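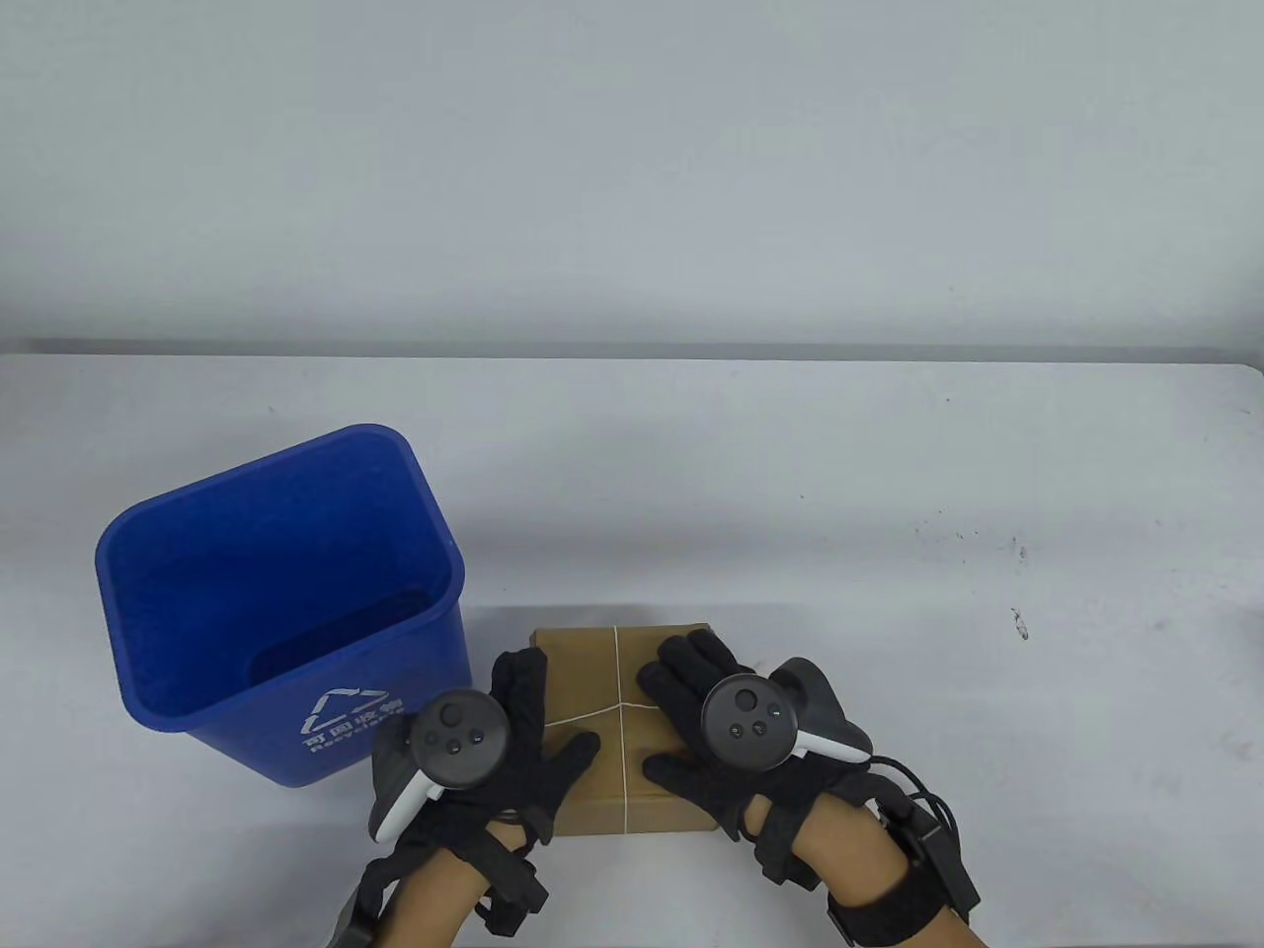 The recycling column: does any of this end up where they say it does?

Wodamska sent out a new sorting guide in April. It runs to 30 pages, which is a lot of paper for a company that wants us to use less of it. I read the whole thing at the kitchen counter over two evenings so you wouldn't have to, and I came away with more doubts than I started with.

The pitch is simple. We sort our trash a bit more carefully, the trucks come a bit less often, and the recycling rate in Dorkness goes up. The guide says so on page 2 and again on the back cover. What it doesn't say is how the rate is worked out. Is it the weight of what we put at the curb? The weight of what gets into the sorting hall at Erkum? Or the weight of what some mill or factory buys and turns into something else? Those are three very different numbers, and a company that wanted us to know which one it was using could have told us in one line.

I wrote and asked. The reply thanked me for my interest in a cleaner tomorrow and sent me a link to the guide.

My guess, and I'll happily print a correction if I'm wrong, is that they count what comes in the door. That's the easy number to get, because the trucks are weighed anyway. It is also the flattering one. A greasy pizza box, a garden hose and a bag of diapers all weigh something on the way in, and if you count at the door, every one of them has been recycled.

Then there is the matter of cardboard. The old rule was to flatten it and keep it dry. The new rule is to flatten it, keep it dry, take off all the tape, and cut down anything longer than the lid of the cart. Taking tape off a shipping box is a miserable job, and I would like to know what it gets us. Paper mills have been dealing with tape for as long as there has been tape. The pulping process has screens for that sort of thing. If the equipment at Erkum can't cope with a strip of packing tape, I'd say that's a question for whoever bought the equipment.

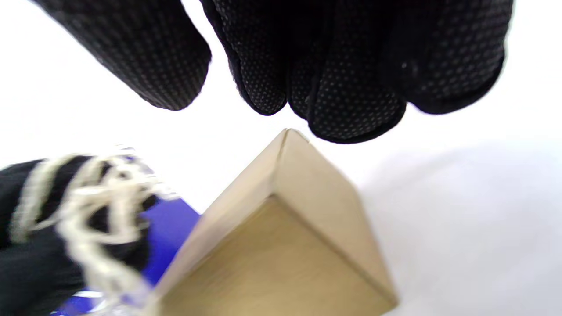
Cardboard boxes: flatten, and now peel as well.

The part of the guide that bothered me most was the section on "wishful recycling," their name for putting things in the cart because you hope they belong there. Fair enough, people do it, and I have done it with yogurt lids for years. But the section goes on for six pages, and all six are about us. The plastic tub with a film lid glued to a foil seal wrapped in a paper sleeve was not designed by anyone in Dorkness. We get home from the store with it and are then told that the trouble starts at our end. I don't buy it.

A neighboring town tried something different. Lund went back to separate bundles for paper and cardboard, tied with string, put out on their own day. It's old-fashioned and people grumbled at first. I can't tell you that it works better, since Lund hasn't published much either, but clean paper kept apart from wet bottles ought to be worth more to a buyer than the soup we send off in one cart. I'd like somebody to put the two side by side before we sign up for anything longer.

Which brings me to the fine. Wodamska now wants to be able to charge a household 300 for repeated contamination. "Repeated" isn't defined. Neither is "contamination," unless you count a drawing of a sad-looking cart. Who looks in the cart? The driver, at six in the morning, with the next street waiting? And what happens if a passerby drops a coffee cup in after you've rolled it out? I've found a half-eaten burrito in mine. I didn't put it there and I wouldn't enjoy paying for it. 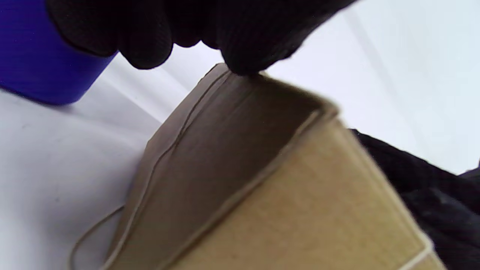
Do I have to pay the contamination charge if I get one this summer?
The charge isn't in force yet, so any notice you receive before it's approved is a warning and nothing is owed. Keep the notice anyway, and write down when your cart went out and when it was emptied.

None of this is a case for giving up on sorting. I still rinse the cans and I still flatten the boxes, tape and all for the time being. But I would feel better about doing it if Wodamska would publish the weight going in and the weight sold, side by side, with the name of the place it was sold to. I have asked for that too. If a reply comes in time for the next issue, I'll run it in full, and if it's another link to the guide I'll run that.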